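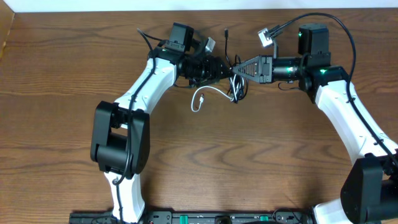 Drellow, January

My MRI report came back at 4 in the afternoon, through the patient portal, a good day before anyone from the clinic called. I read it three times. It was a scan of my left shoulder and it ran to 788 words, and by the end I knew less about my shoulder than when I started.

I went in because it hurts when I reach for the seat belt. The report says I have "mild tendinosis," "trace fluid" and a "possible small partial tear versus artifact." Versus artifact! So either there's a tear in me or there's a smudge on the scan, and I'm supposed to sit with that until my appointment.

At the front desk they told me the imaging center in Stondberg now runs every joint scan through a program called Arkeck, which marks places for the radiologist to look at. There's a brochure. It says Arkeck "supports confident reads." I'd like to know whose confidence went up and by how much. The brochure doesn't say how many of the marks turn out to be nothing, or whether a radiologist who sees a mark feels free to ignore it. My guess is that a marked spot ends up in the report more often, with a "possible" in front of it.

Maybe I'm wrong. I sell flooring. But I'm 16 years into using this shoulder for lifting boxes, and I'd be surprised if any scan of it came back clean. Put everyone at my store through that tube and I bet most of us would get a paragraph.

When the doctor did call, she was on the phone for two minutes. She asked if I could sleep on that side (yes) and if I could lift my arm over my head (yes, with a face). Then she said to try physical therapy. She could have told me that before the scan, and I'm pretty sure she did.

The bill is a separate matter. The scan is one line and "advanced image analysis" is another, and my insurance has paid the first and is thinking about the second. I called the billing office, which is in Bugti for some reason, and asked if I could have declined the analysis. The woman said she'd have to check. I'm still waiting - I don't expect to hear.

First therapy visit is next week. I'm bringing the report in case they want it, though the therapist's office said on the phone that they mostly go by what hurts.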